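Vemik three-seat sofa, brown
Reviewed by Urszula Szulc
5 February 2026

We bought the Vemik in June to replace a sectional that had been through two moves and one dog. It cost $1,073 with delivery. The next size up from the same maker, Horgan, was $2,166, and it would not have made the turn in our hallway.

Delivery took 15 days. The sofa came in two boxes, with the legs and bolts zipped into a pocket under the seat. The instructions are one sheet, drawings only. Two people can put it together in less than an hour. Step four shows the back brackets upside down, so check them against the holes before you tighten anything.

The seat is firm. For the first month I thought it was too firm, and my sister-in-law Lumturie Vasić, who stayed with us for a week, said the same. It has softened since then, mostly at the end where I sit. The back is tall enough to support my shoulders, and I am 5'9". If you are under 5'4" or so, you will probably want a pillow behind you, as the seat is deep.

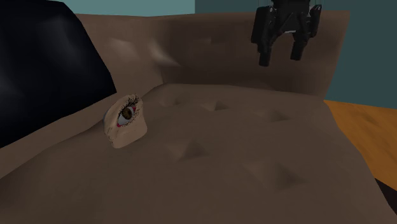 Cleaning is the main thing I would ask about before buying any tufted sofa. Crumbs go into the buttons and stay there. A regular vacuum brush passes right over them. I use the narrow crevice tool once a week and a dry paintbrush for whatever is left. The cover does not come off, so a spill has to be cleaned in place. Coffee came out with cold water and dish soap. Salad dressing left a faint ring that I can still find in daylight.

One button came loose in the fourth month. Horgan sent a replacement and a long needle at no charge, but it took three emails and they wanted a copy of the receipt each time. Keep the receipt.

The fabric has held up well. There is a little pilling on the front edge where the backs of our knees rub, and none on the back. I had expected the color to fade on the window side and so far it has not.

I also tried the Nolix and the Gresenum in the store. The Nolix was softer, with loose cushions that you can flip, and it cost $100 less. The arms wobbled on the floor model, though. The Gresenum was comfortable but too low for my husband's knees.

For sitting and reading, the Vemik is good. For naps it is fair – you feel the buttons through a thin shirt, and I put a blanket down first. I would buy it again at the sale price, but I would skip the $100 fabric protection plan. It does not cover loose buttons or pilling.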